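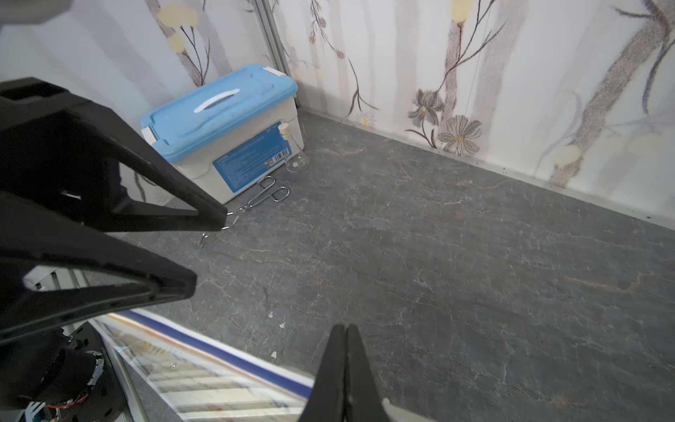 A box with a light blue lid. The handle is part of the lid.

Skostdale Kids > Everyday Things > Paper and Plastic

Why Are Some Menus Shiny?

By Refilwe Nkuna

If you eat at a restaurant, you may be handed a menu that feels smooth and a little bit slippery. It makes a wobbling noise when you shake it. If you drip sauce on it, the sauce can be wiped away. A menu like that has been laminated.

To laminate something means to cover it with a thin layer that sticks to it. Most laminated menus are a kind of sandwich. The paper is the filling, and a clear plastic film covers each side.

How it is done

First, someone prints the menu on ordinary paper or thin card. Then the paper goes inside a clear plastic pouch that is a little bigger than the paper. The inside of the pouch has glue on it, but the glue is dry and does not feel sticky.

Next, the pouch goes into a laminating machine. Inside are rollers, and in most of these machines there is heat as well. The heat melts the glue and the rollers press everything flat. When the sheet comes out and cools, the glue goes hard again and the layers are stuck together.

Look for the edge of a laminated sheet at school. Often you can see a narrow strip of clear plastic all the way around. The strip is where the two films are stuck to each other with no paper in between. It helps keep water out. If you cut the strip off, water can creep in from the side and the paper may go wavy.

What a menu has to do

A menu is read by a lot of people. Rodrigo Amaral runs a small restaurant called Cemari with 14 tables, and he prints new menus 2 times a year, in January and again in summer. Before he had them laminated, the corners went soft and the folds tore.

A menu also has to be easy to read. Many menus give each dish a number, so you can ask for it even if you can't say its name. Pictures help too. "Ravioli di carne" is Italian for ravioli with meat, and "Gnocchi di verdure" means vegetable gnocchi.

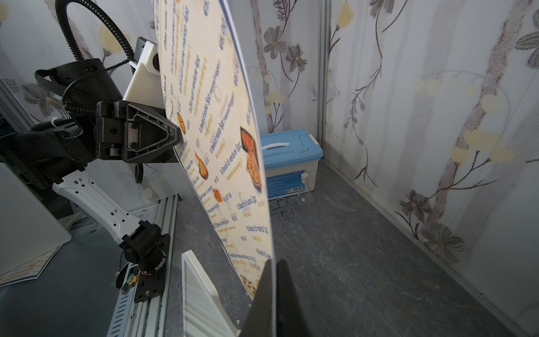

A laminated menu bends without creasing. The prices are in euros.

Why it bends and springs back

Plain paper is easy to fold, and once you fold it the crease stays. Plastic film is springy. If you bend a laminated sheet gently, the outside of the curve is stretched a tiny bit and the inside is squeezed a tiny bit. When you let go, both sides try to go back to the way they were, and the sheet goes flat again.

If you bend it too far, the plastic gets a white line in it. The line does not come out.

Try it yourself

Hold a sheet of plain paper by one short side. The other end flops down. Now push the two long sides up a little so the paper makes a shallow gutter. It sticks out straight. A curve makes a thin sheet stiffer. You can do the same with a laminated sheet, and it will hold up a pencil more easily than the paper did.

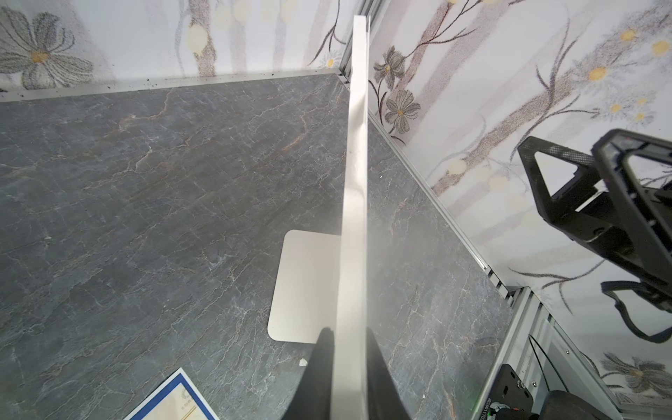 LOOKING FROM THE SIDE

Flat things change a lot when you turn them. A panel can be wide from the front and only a narrow stripe from the side. The narrow part is called the edge. To find out how thick a sheet is, you have to look at the edge.

One sheet of paper is too thin to measure with a school ruler. Stack up a hundred sheets, measure the stack, and divide by 100. Try it with laminated sheets if your teacher has a pile of them. The answer will be bigger, as each one has paper and two films.

Looking after laminated sheets

Wipe them with a damp cloth and dry them. Keep them flat in a box or folder, away from heaters. Don't put them in the paper recycling, because the paper and plastic are hard to pull apart.

Words to know

Film: a very thin sheet of plastic.
Crease: a line left by a fold.
Edge: the narrow side of something flat.

More in Everyday Things
Why do lids click?
Where do the patterns in marble come from?
How a zipper works
What is a hinge?

Contact the Skostdale Kids desk | Copyright Skostdale Kids | Back to top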